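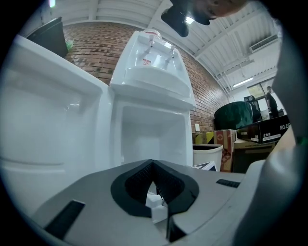
Buy the boring boats first

I spent most of September arguing with my brother-in-law about patrol boats, so you can blame him for this column. He thinks a small navy that can't afford a frigate isn't a navy. I think a small navy that buys one frigate has bought itself a very expensive pier decoration, and I've been saying so since I got out of uniform.

Quick background for anyone who wasn't glued to the budget hearings (lucky you). The coast guard and the navy both want new hulls. The navy's pick is the Arnemine, a proper warship with a hangar and a missile deck and a brochure so glossy you could shave in it. The coast guard wants the Ketham, a plain steel patrol boat that carries a crane, two rubber boats and not much else. There's money for one Arnemine or a whole string of Kethams, and everybody in the capital is talking about the missiles.

Well, I want to talk about engines. I did eleven years below decks, and what I remember is waiting. We waited on seals and we waited on injectors, and once we waited an entire monsoon on a pump that had been shipped to the wrong island. When your big ship is waiting, it's all waiting. When one of your small boats is waiting, the others go out.

Amado Soriano made the other side's case in his last newsletter, and he made it well, so let me be fair to him. He says patrol boats don't scare anybody. A neighbor with real warships looks at a Ketham and sees a fishing inspector with a nice paint job. He also says that if you never operate a complicated ship you never learn how, and in twenty years you'll have a whole service that can't read a sonar screen. That second point bothers me more than I'd like. I don't have a great answer to it, except that you can send people to train on somebody else's ships for a while, and we've done that before.

But the first one I don't buy. Our coastline has 3,495 miles of inlets and reefs, and the trouble we get is almost never another warship. It's trawlers working with their lights off, fuel smugglers, and a ferry with 400 people aboard and a dead rudder. A missile is no use to that ferry. A boat that's already close by is!

Then there's the crew problem, which the hearings skipped right past. An Arnemine needs around 300 sailors once you count the aviation folks and the shore team. Teodoro Lagman, who was my chief on the old Ocampo, used to say he could run her with 70 good hands or sink her with twice that. We had trouble finding the 70. The good mechanics kept leaving for the tanker companies, and I can't say I blamed them, seeing what I did myself.

So where do they think those sailors are coming from? I asked a fellow from Clarker, the outfit bidding on the maintenance contract, and he told me automation would take care of it. I've heard that about every ship I ever served on – usually from someone who didn't have to sleep on it.

My brother-in-law wants me to mention that he still disagrees, and that pride counts for something when the flag goes by. Fine, it does. I'd just like the flag to go by more than twice a year. Give the coast guard its Kethams, put real money into spare parts this time, and come back to the frigate when there's a crew to sail her.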